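The focus puller who still measures with tape

The first feature she worked on, a low-budget thriller shot in and around Clelcombe, had a crew so small that she loaded the film, marked the actors' positions and made the tea. "I was hopeless at the tea," she says, "but I never lost a magazine."

That was 115 productions ago. She has since pulled focus on period dramas, a submarine picture and all three series of Brollosico, and she talks about every one of them as though she got home from the set last night. Ask about lenses and she is off! She can tell you which one flared on the harbour steps, and why the director kept it in (he loved it, and so did she).

Her favourite job is still Sudard, the mountain drama she finished in May. One shot follows a boy across a frozen field for almost 500 feet, starting on his eyelashes and ending with the whole valley. "We had a 75 millimetre lens, wide open, and a wind that kept shoving the crane about. I was grinning the entire time. You feel the focus in your fingers before you see it."

She keeps notebooks, too, with distances, stops and little drawings of where people stood. The camera department at Daly, the hire house where she trained, lets new assistants borrow them, and slate 694 from the submarine film has become something of a set text there.

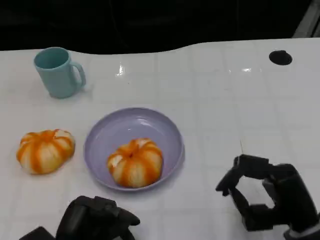 Does she miss working on film stock?

"I miss the hush when it was running, because everybody knew it cost money. But I love seeing a sharp picture on a good monitor, and I'd not give that up."

She is teaching more these days, mostly at weekends, and starts each group with a tape measure and a long corridor. They guess a distance, then check it, then guess again. By lunchtime they are arguing over inches, and she is thrilled. Next comes a night shoot on the coast, with two cameras and a great deal of rain promised. "I've bought new boots," she says.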